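Section 4. Storing and Carrying Your Baltamwood Travel Blanket

We hope you've had a good few nights under your blanket by now! When it's time to put it away, a little patience goes a long way, so please read through this part once before you begin.

1. Shake the blanket out and let it air overnight. A slightly damp lining will smell musty by spring, and that is hard to get out again.

2. Fold it in half lengthwise, label side in, and then in half once more.

3. Roll from the foot end toward the label, pressing the air out with your forearm as you go. (Kneeling on it works too, and some of us prefer it.)

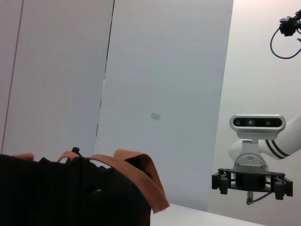 Baltamwood Customer Care, Plurkside Workshop

4. Slide the roll into a fabric bag with room to spare. Any roomy bag with a handle will do, and you may well have one in the closet already.

Note: For storage longer than a season, leave the top of the bag loose so the filling can breathe.

Caution: Do not use a vacuum bag. The Schwaiger filling does not spring back well once it has been flattened for months, and this kind of damage is not covered by your warranty.

5. Keep the bag on a shelf, off the floor and away from heaters. If you own the Sariretti liner, pack that separately,

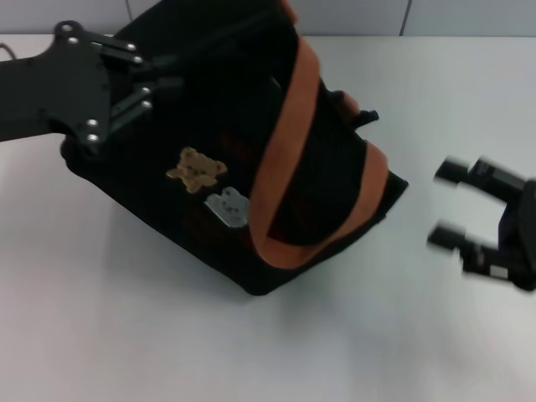
as its snaps can leave marks on the blanket when the two are pressed together. Twice a year, take everything out, give it a good shake, and roll it up again from the other end.

Replacement liners are listed under part number 3434, and spare snaps under 444.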